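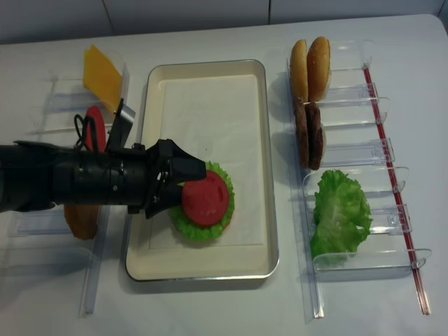
Budget for the Rack, Then for the Robot

Every October the kitchens I work with send me their equipment lists for the coming year, and for the past few years there has been a robot on nearly all of them. It sits on one line, with one price, between the dishwasher and the replacement shelving. I think that line is wrong, and I think it is wrong in the same way almost everywhere.

The arm is the part people know how to buy. It has a data sheet and a sales office. You can get three quotes and lay them side by side. What goes around the arm has none of that. The holders that present the ingredients, the tray that receives them, the table that has to stay where it was put, the hours spent finding out that a lettuce leaf does not behave like a bun - all of this gets filed under installation, and installation gets a small number because the big number has already been spent.

I saw this from close up at Nusska, a company that runs staff canteens and was planning a sandwich and burger station. The project was called Miranda. The first budget set aside nearly everything for the arm and the gripper, and left a remainder for "fixtures." The fixtures were going to be drawn once, made once and bolted down. By spring they were on their fourth version of the ingredient rack, and each version had come out of money meant for something else, mostly training.

I don't blame the people who wrote that budget. It followed the form they were given, and the form had a box for the machine. But a slice of tomato standing up in a slot asks a lot of the slot. Too wide and the slice leans. Too narrow and you cannot get a finger on either side of it. A patty is thicker and rough on the surface, so what suits the tomato will not suit the patty. Cheese bends. Lettuce is a different shape every time it comes out of the bag. You can measure all of these on paper and still have to make the thing, try it, and make it again.

So my first suggestion is simple. Put the rack on the list as its own item, and assume you will pay for it more than once. If a supplier tells you that the first set of holders will be the last, ask to see the drawing numbers on their last job. There is usually a letter after the number, and it is seldom an A.

My second suggestion concerns food. Food used in testing is a cost, and it belongs to the project. At Nusska it was taken out of the canteen's stock, which kept it off the books of Miranda and put it on the books of a kitchen manager who had not asked for it. They went through 61 heads of lettuce in one month. That is not a ruinous amount of lettuce, but it turned up as waste on a report where waste is how a manager gets judged. You can use stand-in pieces for a good part of the early work, and I would, but sooner or later you need the real thing, bought fresh and thrown out on schedule. Give it a line.

The third is cleaning. An acrylic rack with a lot of narrow slots is a nice thing to look through and a slow thing to wash. Someone should wash one by hand, with a clock running, before the order is signed. If it takes longer than the station is meant to save in a morning, you have learned something very cheaply. Ask also how many sets you need so that one can be drying while another is in use. The answer is never one, and one is what most quotes include. 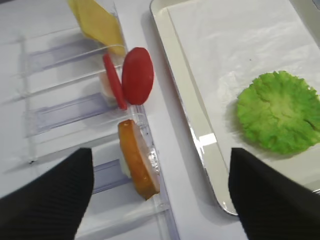 Nurkorora read a draft of this and objected that I was making the small items sound more expensive than they are. Four racks, the reply went, still cost less than one arm, so why frighten a buyer with them? Put them in contingency and get on with it.

I take the point about price. A rack is cheap next to an arm. My trouble with contingency is what it does to the schedule. Money in contingency needs a signature to get out, and at Nusska each signature took longer than making the part. The arm stood on its table, paid for and losing value, while a form went around asking permission to buy a piece of clear plastic. If the money had been in a plain line called "holders, several versions," somebody could have ordered the next one the same afternoon.

There is also the matter of what you compare. Most buyers compare robots by reach, payload and speed. For a burger station, payload hardly comes into it. Nothing on the menu is heavy. Speed matters less than people expect as well, if a person at the next counter is still wrapping and handing over at the pace of a person. I would sooner know how long it takes to change the station over from one menu to another, and who is able to do it. If the honest answer is a technician with a day's notice, then the price of that technician is part of the price of the robot for as long as you own it.

Rolto, a smaller outfit with a single site, went about this the other way around. They serve 300 lunches on a full day and did not have the money to be wrong. They spent their first season on the table only: where the tray goes, which side the buns go on, how far a hand has to travel. They worked it by hand out of trial racks, and they rented an arm for a short stretch near the end. Their final list had 225 hours of staff time on it, written down as a cost like any other. It looked like a lot. It was also the only figure on that list that came in where they said it would.

I am not claiming that Rolto got a better station. It is early, and theirs is a smaller job. What they got was a budget that they could read afterward and learn from, because the work was on it under its own name.

For anyone filling in the form this month, then, I would take the single robot line and cross it out. Write the arm and gripper on one line. Under it write the holders and trays, with the number of versions you expect. Then test food, spare sets for washing, staff hours, and the changeover. If the total is more than you can get approved, you can cut the menu down to fewer ingredients and start there. A station that only does cheese and tomato is a fair thing to ask for in a first year.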